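Section 4. Setting up the two-arm table for an open day

4.1 Scope

This section covers preparation of the Primach two-arm table for demonstrations to visitors at the Sodcombe workshop. It applies to the block-sorting routine only. For routine calibration see Section 2. For transport of the table to Silenthorpe or another site, see Section 6.

The demonstrator runs the routine and speaks to visitors. The operator stays at the workstation for the whole session and has no other duties. One person must not fill both roles.

4.2 Before visitors arrive

1. Confirm that the frame is square to the black tape lines on the floor. If the table has been moved, realign it before powering the arms.

2. Check the mounting bolts at the base of each arm. Tighten any that have worked loose and record this in the table log.

3. Trace each cable from the arm to the frame by hand. Leave enough slack at the wrist for a full turn of the gripper. A cable that pulls taut at any point in its travel must be re-routed.

4. Switch on the workstation, then the left arm, then the right arm. Wait 11 seconds between arms. Powering both together can trip the supply.

5. Send both arms to the home position. Keep hands outside the rails until each has stopped.

CAUTION: The arms hold their position only while powered. Support the forearm before switching off an arm that is raised over the table.

4.3 Laying out the table

6. Place the bin of blocks near the top rail, at the centre. The blocks may lie in any order. Do not fill the bin above its rim.

7. Place the blue tray on the right side, within reach of the right arm. Check that the forearm can travel past the tray without touching it.

8. Set the loose objects out on the open wood. Leave space between them for the open fingers of the gripper.
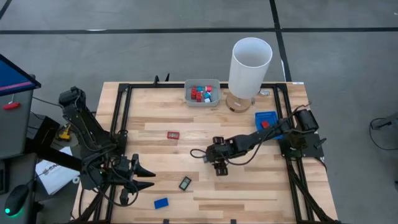

9. Run the routine once at low speed with the operator's hand on the stop control. If a gripper closes beside a block instead of on it, stop the routine and repeat the calibration in Section 2. Do not shift the bin to suit the arm.

10. Run the routine a second time at demonstration speed. Full cycle time is 170 seconds. A noticeably longer cycle usually points to repeated grasp attempts at the bin.

Note: Colour sorting is sensitive to changes in room lighting. Set the blinds and overhead lights before step 9 and leave them as they are until the last group has gone.

4.4 During the demonstration

11. Admit no more than 11 visitors at a time. Visitors stand behind the barrier on the side away from the workstation.

12. State aloud that the arms are about to move, then start the routine.

13. If a block falls outside the rails, leave it on the floor until the cycle ends. The routine will carry on with the next block.

14. Visitors may hand objects to the demonstrator to be tried. Accept only items that are dry, unbreakable and lighter than the payload limit on the arm's rating plate. Place them on the table with both arms stopped.

CAUTION: Do not allow visitors to reach over the rails, including when the arms appear to be idle. A paused routine can resume without warning.

4.5 Closing down

15. Return both arms to home and lower them to the rest position. Switch off the right arm, then the left.

16. Count the blocks back into the bin and report any shortage in the table log.

17. Save the session file under the group name.

Faults found during a demonstration go to Roxana Furtună at Dobre. Requests to change the layout in 4.3 go to Hamidreza Safavi, who holds the master copy of this guide.

Section last revised 29th April. Replaces the November issue.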